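Atelier de fabrication Plenderden
Module 3 — Construire une paire de pinces à main
Notes de séance, version du 1/9/20
Notes : Ourania Zervas, relecture Raimonds Žukauskas (pas fini de relire la fin)

Rappel module 2 : châssis, câbles, choix du plan de travail. On ne revient pas dessus. Ceux qui n'ont pas leur plan vissé, voir Raimonds avant de commencer, sinon vous allez tout refaire.

Objectif du jour
Monter les doigts, vérifier l'ouverture, premiers essais à deux mains. Pas d'enregistrement long aujourd'hui. Pas de modification des doigts non plus avant d'avoir essayé la version de base, merci.

Matériel par binôme
deux corps de pince, imprimés
quatre doigts (deux gauches, deux droits, attention ils sont en miroir)
visserie, dans le bac Tymoshchuk
bagues de pivot
cales
câbles, déjà sertis
un jeu de petits objets pour les essais

Budget : 385 euros pour la paire, plaques comprises, hors ordinateur. L'an dernier on était au-dessus, surtout à cause des impressions ratées. Donc : vérifier l'axe AVANT de lancer, et pas à trois heures de la fin de séance.

3.1 Les doigts
Doigt = bloc simple, face intérieure plate, pas de courbe. On a essayé les doigts arrondis en January (pardon, janvier), abandonné. Ça roulait.
Impression à plat, face de serrage vers le haut. Remplissage : voir fiche. Ne pas poncer la face intérieure, le grain aide un peu à tenir.
Ébavurer les trous de vis à la main. Pas de perceuse. Le plastique fond et le trou part de travers — vécu deux fois.

3.2 Le pivot
Bague à rentrer droit, à l'étau, sans marteau. Si elle force, on repasse l'alésoir, on ne tape pas dessus.
Jeu latéral : à peine. On doit sentir que ça bouge librement mais ne rien entendre.
Ordre de montage :
1. bague
2. doigt
3. vis, sans serrer
4. ouvrir et fermer à la main, plusieurs fois
5. serrer
Yaowalak a inversé 3 et 5 et a tout démonté, donc c'est écrit ici.

3.3 Contrôle de l'ouverture
Ouverture maxi visée : 100 mm entre les bouts. Mesurer au pied à coulisse, pince posée, pas tenue en l'air. Noter dans le tableau du binôme.
En fermeture les deux faces doivent se toucher sur toute la hauteur. Test papier : on glisse une feuille, on ferme, on tire. Si elle part en biais, un doigt est de travers. Dévisser, recaler, recommencer.
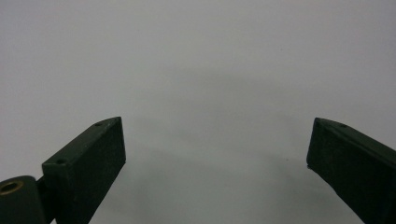
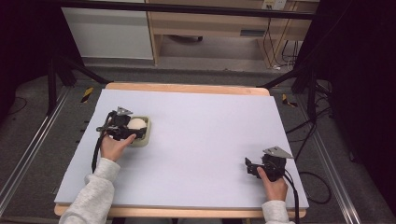
Le réglage de la pince et l'essai à deux mains vont ensemble, c'est pour ça que je les mets dans le même chapitre. Une pince qui se règle bien seule peut devenir pénible dès qu'on travaille avec les deux. Regardez les doigts sur la première photo : grands ouverts, les trous de vis sur l'arête du dessus, donc on peut reprendre les vis sans démonter le pivot. La bague couleur laiton en bas à gauche, c'est le point à surveiller. Sur la deuxième, regardez plutôt les câbles, ils partent vers le bas de la table et pas en travers du plateau. À faire pareil chez vous. Un câble qui passe devant l'autre main et l'essai est à jeter.

3.4 Essais à deux mains
Position : debout ou assis haut, coudes libres. Manches serrées si possible.
Une main travaille, l'autre attend sur le côté, puis on échange. Ne pas commencer par les deux en même temps, tout le monde veut le faire et tout le monde s'emmêle.

Série A : prendre un objet rond, le poser dans un récipient.
Série B : déplacer le récipient sans le renverser.
Série C : passer l'objet d'une pince à l'autre, au-dessus du plateau.

10 essais par série et par personne. On note réussi / raté / repris. « Repris » = l'objet a glissé mais on l'a rattrapé sans l'autre main. Feng-yi compte les repris comme des ratés, moi non, à discuter. En attendant, les garder séparés dans le tableau.

Vitesse : lente. Plus lente que ça. Si vous fermez d'un coup, la vis du bout prend du jeu et le contrôle 3.3 est à refaire.

3.5 Défauts fréquents
Objet qui s'échappe vers l'avant : faces pas parallèles, retour au test papier.
Gachette dure : bague rentrée de travers, ou vis trop serrée. Commencer par la vis.
Pince qui ne s'ouvre pas à fond : bavure côté pivot le plus souvent. Cutter, doucement.
Grincement : pas de graisse !! Démonter, nettoyer, remonter.
Poignet fatigué : normal au début. Pause. Si ça dure, voir la poignée Dimcombe, plus inclinée (fichier dans le dossier partagé, sous-dossier poignées).

3.6 À propos de la plaque
Question posée par Uliana Onyshchenko : peut-on la mettre sous le corps au lieu de dessus ? Réponse courte, non, elle touche le plateau quand on appuie. Réponse longue au module 5.

À rendre
Tableau des essais rempli, un par binôme.
Ouverture mesurée des deux pinces.
Une demi-page sur le défaut qui vous a pris le plus de temps et comment vous l'avez réglé. Pas besoin de schéma propre, un croquis au crayon suffit.

Lecture pour la prochaine fois : polycopié Hiltonov, page 52 et les suivantes jusqu'à la fin du chapitre. La partie sur les ressorts peut être sautée.

Rangement : vis dans le bac, cales dans leur boîte, pinces à plat et ouvertes sur l'étagère du fond. Les impressions ratées vont dans le carton sous l'établi, Feng-yi les récupere pour le broyeur.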